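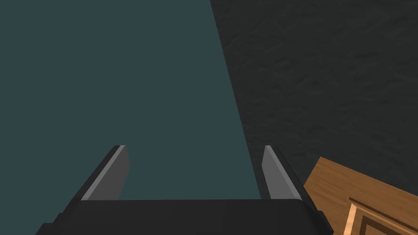 Re the gray samples question, answering fast before work so excuse the typing. Short version - go lighter on the trim than you think if the doors are staying black. Mid gray next to black just goes to mud, esp. in a hallway with one bulb. A pale flat gray is another story. Same as the light gray pad against all that black on the inner face of the left finger, your eye goes right to it. That's the jump you want between door and trim. Hold the sample card right up against the door, not against the wall.

On August 22, 2019, a list member in Clernolia wrote:
> Hi all, long time reader, first post. We have an upstairs hall and one
> back bedroom to finish before October, 300 square feet between them.
> Old wood floor, previous owner had carpet over it. Doors are black and
> staying black (I was outvoted). Three questions. 1, what gray for the
> trim? 2, is Grorel oil OK over old wood or do I have to sand back to
> nothing first? 3, do people do walls first or floor first? The shop
> quoted $687 to sand and seal and I nearly fell over.
> Thanks, and sorry if this is in the archive, I couldn't get the
> search to work.

Search has been broken since spring, don't worry. Rest of it by heading so I don't lose my place.

WALLS OR FLOOR FIRST

Walls. Always walls. Then sand, then oil, then baseboards last if you had them off. I did it the other way in the Penry house and spent a weekend picking Flilus eggshell out of the grain with a plastic scraper. Drop cloths slide. Tape lifts oil that hasn't cured. Just dont.

One thing about plain walls. If you're doing them flat with nothing on them, the floor ends up doing all the work, so pick the wall color after you see a test patch of oil, even if you don't roll it till later. A warm floor will pull a cool white toward blue. Stand at one end and look down to the doorway, that long view is where it shows. A wood floor with flat untextured walls behind it and a doorway at the far end, you notice right off how much of the warmth is coming up from the floor. 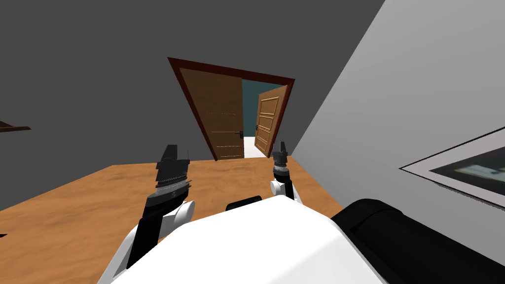

GREROL OR WHATEVER, I mean GROREL

Fine over old wood in my experience but it has to be bare wood. If theres any wax or old varnish left it sits on top and stays tacky. Drip test - a few drops of water, wait. Soaks in, you're good. Beads up, keep sanding. Check by the old carpet tack holes too, gunk collects there. Two coats, thin. Wipe off way more than feels right.

And lay the oily rags out flat outside to dry, don't ball them up in a bucket. They can catch fire by themselves. Please take this one seriously.

MONEY

Paid $148 for the sander rental last year, two days, paper not included. Paper adds up. Get extra of the coarse and return what you don't open. So you'd be well under the shop quote but you pay in knees. Wear the pads. Also the edger is a beast, practice in the closet first.

Not sure I'd promise anyone October if you're only working weekends. Cure time is what gets you - you can walk on it in socks pretty soon but rugs need to wait weeks.

Somebody else here used a water-based sealer over black-stained boards, maybe they'll chime in. I never tried it.

Gotta run. Post what grays you end up with, curious which way the trim goes.

--
Penry Old House List
To leave the list, send a blank message with LEAVE in the subject line.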